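**Right arm drops to zero force mid-hold after handoff, sim and real**

Forum: Manipulation / Faults and Safety

---

**jcorrea_cell2** wrote:

Posting this in the faults section because it happened on hardware yesterday and somebody could have been hurt.

Setup is a two-arm Brudatier on a fixed base, stock grippers, Stesex controller. The task is board handling. Left arm steadies, right arm takes the board by the edge, lifts, turns, sets it down against the wall. We run it in simulation first and then on the floor.

Fault: partway through the turn, the right gripper goes from commanded grip force to zero. No warning in the operator panel. The arm keeps following its path as if it still had the board. On hardware the board came down flat and slid to the tape line. Rocío was on the other side of the line, where she was supposed to be.

We ran 428 cycles in sim over the past few weeks and had the drop 2 times. I wrote both off as contact solver noise. That was my mistake.

Log from the hardware run:

```
grip_R state=HOLD cmd=100 meas=97
grip_R state=HOLD cmd=100 meas=98
grip_R state=RELEASE cmd=0 meas=41
grip_R state=IDLE cmd=0 meas=0
traj_R state=RUN err=none
```

There is no release command in our task script at that point. I checked it line by line and so did Crescencio.

Jairo

---

**botond_olah** wrote:

Which controller version? And is the handoff timeout at the default?

There's a timer that starts when the left arm reports contact. If the handoff isn't confirmed before it runs out, the controller assumes the part was never transferred and opens the receiving gripper. The default is 15 seconds. If your turn is slow you could be running into it.

---

**jcorrea_cell2** wrote:

Default, yes. But the handoff is confirmed. I can see the flag go true in the log well before the turn starts.

---

**botond_olah** wrote:

Does it stay true?

---

**jcorrea_cell2** wrote:

I'll look. We only log it on change and I was only looking for the first change.

---

**fortin_tech_cr** wrote:

Crescencio here, same lab as Jairo. I don't agree with calling this a software fault yet. The fingers on the hardware unit have worn pads and I've asked for replacements since June. Measured force was under commanded before the drop. A slipping board can look like a release to the state estimator.

---

**negin_b** wrote:

97 against 100 isn't slip. Mine sits lower than that all day and never lets go. Also, it happened in sim, and sim pads don't wear.

---

**fortin_tech_cr** wrote:

It happened twice in sim, under conditions nobody saved. I'm saying there may be two problems. Change the pads anyway.

---

**negin_b** wrote:

Sure, change them. But if you change the pads and the fault doesn't come back for a while, you'll think you fixed it. I'd leave them until you can reproduce it in sim, and keep the hardware powered down until then.

---

**rlozano** wrote:

It is powered down and locked out. I have the key.

I want to raise something other than the cause. The right arm finished its path after the gripper reported IDLE. That should have been a stop. It doesn't matter to me whether it was a timer or a pad. If the gripper isn't holding and the task says it is, both arms need to stop.

Our risk assessment says the cell does this. It doesn't. I wrote that section from the manual and did not test it with a board in the gripper, only with an empty gripper and a forced fault. I'm rewriting it.

---

**botond_olah** wrote:

Stopping both arms can be worse. If the left one is still taking part of the load and freezes, you can end up with a part wedged between them and somebody reaching in to get it out. We had that with sheet stock at Clallia. We went with a slow lower and then stop.

---

**rlozano** wrote:

With a board that has already left the gripper there is nothing to lower. I would take a wedged board and a locked gate.

---

**botond_olah** wrote:

For a full drop, I agree. For partial loss of grip I don't. You need to tell those apart before you pick a reaction.

---

**jcorrea_cell2** wrote:

Back with the flag. It does not stay true. It goes true at handoff, then false for a single sample when the left arm backs off, then true again. The timer isn't cleared the second time. It picks up from the original contact, so when it runs out the controller opens the right gripper, even with the board in it.

That explains why it's rare. The left arm has to brush the board on the way out for the flag to flicker.

I set the left arm retreat closer to the board in sim and can now get the drop whenever I want. The right gripper has the teal board by the edge, and the olive panel is behind it against the wall.

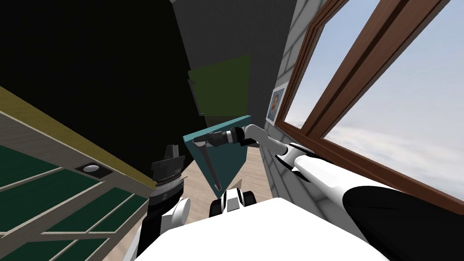 *Last edited by jcorrea_cell2 on 1 Sep 2026*

Edit: added the picture and fixed the order of the flag changes. I had the second one backwards.

Things changed in the task script so far:

- Left arm retreats straight back before it does anything else
- Handoff flag has to be false for several samples in a row before we accept it
- Our script checks gripper state on every path point and halts on IDLE
- Flag is now logged on every sample

None of this touches the controller timer. I've sent Stesex support the logs and the sim file.

---

**negin_b** wrote:

The filter on the flag is in your script, though. Does the controller read your filtered flag or its own?

---

**jcorrea_cell2** wrote:

Its own. So the filter only stops our script from reacting to the flicker. The gripper would still open.

---

**negin_b** wrote:

Then I'd take that off the list, or at least not count it as a fix. Someone will copy it.

---

**jcorrea_cell2** wrote:

Fair. Leaving the list as posted so the replies make sense, but please don't copy the second item by itself.

---

**fortin_tech_cr** wrote:

I ran Jairo's sim file with the old retreat path and the timeout made longer. No drops so far. I accept the timer explanation for the sim runs. For the hardware one I still want the pads off and measured.

---

**rlozano** wrote:

You can have the gripper off the arm tomorrow. Lockout stays on until the halt has been tested with a board in the gripper, and I want to be there for that test.

---

**botond_olah** wrote:

Please post what support says about the timer. We have the same controller on two cells and I've just set both to manual handoff confirm.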